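Section 6: Teaching the drinks routine

By now your Atside two-handed server should be bolted to its stand, powered up and past the finger check in Section 5. Well done, because that was the fiddly part! Teaching it to handle a cup at a dispenser is where the kit really starts to be fun, and most people have a first routine saved before lunch.

Before you start

You will need your dispensers, a sleeve of plastic cups, a damp cloth and the handheld controller. Ribbed cups are easier for the fingers than smooth ones, so begin with those even if you mean to use something smarter later on. Leave the dispensers empty for your first few runs. Use cold drinks only. The hands are splash-resistant up to the wrist and no further.

CAUTION: Keep your own hands off the table whenever the controller shows RUN. The fingers are gentle but the forearms are strong, and they don't know you are there.

6.1 Setting out the table

1. Wipe the table and let it dry. A plain, pale top gives the head camera the best view.
2. Stand the dispensers side by side with their drip trays facing the server. Leave a gap between the bases wide enough for your flat hand.
3. Press down on each dispenser and try to rock it. If it moves, fit the rubber feet from bag 9.
4. On the controller, choose SETUP, then FIND TABLE. The head will tilt down and sweep slowly from left to right. Let it finish, even if it seems to pause.

Note: Shiny chrome can confuse the sweep, especially under spotlights. If you get message 21 (EDGE NOT FOUND), dim the nearest lamp or turn the dispenser very slightly, then run FIND TABLE again. Dennis Rowbotham in our Brarkgate workshop swears by a sheet of tracing paper over the lamp, and it does work a treat.

6.2 Teaching the grip

1. Choose TEACH, then LEFT HAND. Put a cup on the table to the left of the first base plate.
2. Take hold of the left forearm and guide it towards the cup. It will feel light, as if it were floating. (Everyone grins the first time.)
3. Stop when the cup is well inside the palm, and press CLOSE. The fingers curl round and the thumb comes across the front.
4. Look at the rim. If it has gone oval, the grip is too tight, so lower GRIP by 2 and try again with a fresh cup.
5. Choose RIGHT HAND and guide it to its resting place, palm down, near the bases. Press SAVE PLACE.

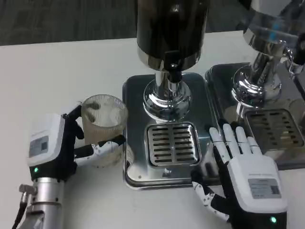 Page 21

The left hand has its cup by the near corner of the base plate, with the thumb across the front, and the right hand is palm down with its fingers stretched out. Aim for something close to this before you go on. An inch either way does no harm.

6.3 The first run

1. Check that both wrist lights are green.
2. Press RUN ONCE. Keep a finger near STOP.
3. Watch the cup as it moves under the spout. If it catches the drip tray, go back to TEACH and raise the path by one step.
4. When you have had 6 clean runs in a row, press SAVE and give the routine a name.

Note: Routines made on the older Ruotsalainen controller can be loaded, but their grip settings are not carried over. Repeat 6.2 for each one.

Once the dry runs look good, fill one dispenser with water and start again from 6.3. Seeing that first proper cupful come across the table is a lovely moment, so do call someone over to watch!

For taps that need turning, go to Section 7. Owners of the Prallholm stand should read the note on table height first.

Text revised 2021-06-21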